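How to Budget for Your First Small Robot Arm (Without Running Out Halfway)

Posted by Kylie Stubbs, 15/12/2018

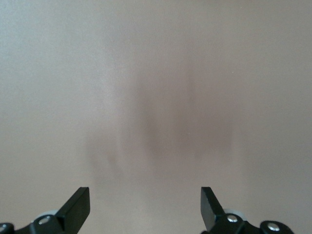

So the first thing I do now, before I open a single catalog, is write down the job in one sentence. Mine was "pick up small parts and put them in a tray." If your sentence needs an "and also," you're probably pricing two setups, and I'd start with the one you need most.

Step 1: Get the arm quote last. I know, it's the fun part! But the gripper decides how much the arm has to carry, and the table decides how far it has to reach. Delwyn Partington talked me into doing it in this order and it saved me from an arm that was way too big for our bench.

Step 2: Price the gripper as a full set. Ask for the fingers, the mounting bracket, the screws, the cable and a wrist camera on one quote. I asked Multport and Setiawan for the same list, and one of them had left the camera cable off (a special connector, of course, and not cheap). Get spare fingers too. I order 4 pairs up front and put them on the same line as the gripper so they can't get trimmed later.

Step 3: Add the boring stuff. Mounting plate, power strip, a decent lamp, a stop button you can reach from your chair. My boring stuff came to $934, and my first draft had zero for it – you can imagine how that meeting went.

Step 4: Put your own hours in. Setup, test runs, moving the camera a little to the left and then back again. I planned on four days and used six, so now I just write down six.

Step 5: Ask about lead times in writing. "In stock" can mean the arm is in stock and the gripper ships in May. Rianne Verbruggen at our office keeps a plain spreadsheet with one row per part and a column for the promised date, and I've stolen it for every project after that.

Step 6: Leave some money unspent until you've run the real job for a while. You'll want different fingertips, or a longer cable, or both.

If you've got a quote you're not sure about, leave the part list in the comments (take the prices out if your supplier is touchy) and I'll go through it with you next week.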